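Dye bench notebook
2022-11-23

Second round of wash-fastness on the Triduvix indigo, same recipe as the July batch but with the bath held longer. 11 swatches cut from the Brisano cotton, all off the one bolt, and two kept back dry as controls. Bath weighed in at 2280 g before the fabric went in, 1616 g after draining. More loss than I expected – I think the lid on the small pot isn't seating.

Colour after three dips is close to the Bauerfeind card but a touch greener in daylight. Under the bench lamp I can't tell them apart.

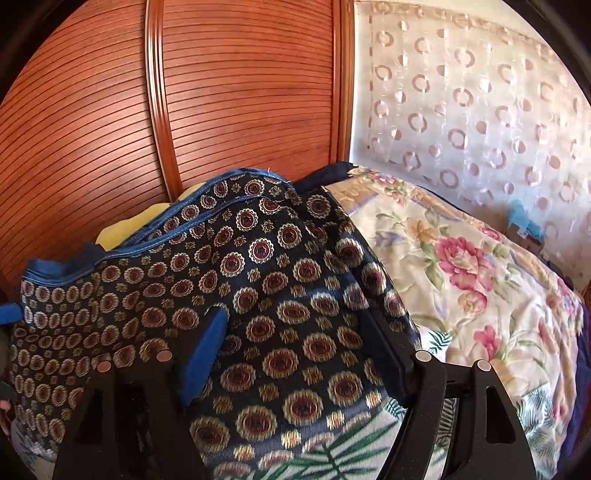
Crocking is still the weak point. Dry rub was fine on every swatch, wet rub left a grey-blue smear on the white test cloth for almost all of them. On a solid navy that can be lived with. On a print like the dark navy one with the repeating medallions, bunched up in folds on the bed, any bleed would go straight into the pattern and muddy it, so resist work stays off the list until the wet rub improves. Will try a longer oxidation between dips and a proper soaping at the end.

Skestorent sent the wrong soda ash again, the coarse one. It dissolves if you give it time, but don't tip it in dry. 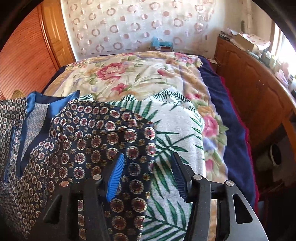 Next bath: drop the reducer slightly, keep the pH where it is, ten minutes in the air between dips. Whoever is in first, please check the vat before stirring and write down the colour of the surface. Swatches are pinned on the rack by dip number – leave them there until they've been rubbed again.

Still to do: new gasket for the small pot, relabel the grey tubs.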